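Kraft paper as a table cover for messy projects?

Barbosa Craft Boards > General > Tips and Supplies

pinehollow_deb
I'm setting up a space in the spare room for glue and paint work, mostly card making and some small furniture touch-ups. The table has a white top and I'd like to keep it that way. My sister uses brown kraft paper off a roll and throws it out when it gets bad. I've been using an old vinyl tablecloth and I'm tired of scraping it. Is paper worth it, or am I going to be buying rolls forever?

Grekside
Paper works fine. I bought a 1,000 foot roll of the 30 pound weight and I'm still on it. I change the sheet when it gets sticky, maybe twice a month. Get a roll at least as wide as your table is deep or you'll be taping seams, and glue finds every seam.

tmarlow
I'd go with a silicone mat. Dried glue peels right off, you buy it once, and there's nothing to throw away. Paper soaks through. I had wood stain go through kraft paper in February and it left a ring on a maple top that I still haven't gotten out.

Grekside
Stain is a different thing. She said glue and paint. For stain I put plastic sheeting under the paper.

Jutton
I use both. Mat for glue, paper for anything bigger than the mat. The large mats cost too much for what they are. 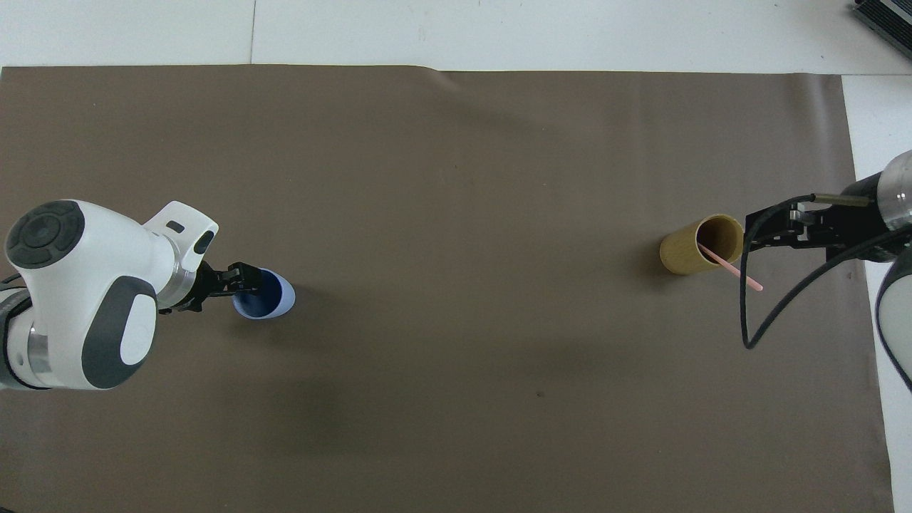

On weight, don't go under 40 pound if you lean on your work. The 30 tears when you drag something heavy over it, and it wrinkles as soon as water-based paint hits it. Some creasing you have to live with no matter what you buy, like the bit near the top edge of that sheet, and it doesn't matter for most jobs. For card making it does matter, because a crease under the card will show up when you burnish. I put a scrap of chipboard under the card and forget about it. Leaving a strip of bare table along one side is handy too, for things you want to keep clean. I set my phone and my good scissors there.

pinehollow_deb
Thanks, all. How do you hold it down? My sister uses masking tape and it left gummy lines on her table.

Jutton
Painter's tape, and pull it up within a couple of weeks. Or two bar clamps at the back corners if your table has a lip.

tmarlow
Tape is one more reason to use a mat. It stays put by itself.

Anselmo Godoy
I ran a frame shop for years and we covered every bench in kraft. Fold the ends under the table and tape them to the underside. No tape on the top at all. Cut the sheet 5 inches longer than the table on each end so you have something to fold.

One warning – cheap recycled kraft can shed little bits of fiber and grit. If you're varnishing, wipe the sheet down with a dry cloth first. We had specks turn up in finishes until we started doing that.

Plevik
Disagree on the fold. If your table sits against a wall you have to drag it out every time you change the paper. Clamps are faster.

Anselmo Godoy
You fold the two short ends. The wall side doesn't get touched.

Plevik
Mine is in a corner.

pinehollow_deb
Mine's on an open wall, so folding should work. Going to try a 40 pound roll, 36 inches wide, and keep a small mat for the glue gun.

tmarlow
Good plan. Make sure the mat is rated for heat. Some of the thin ones aren't.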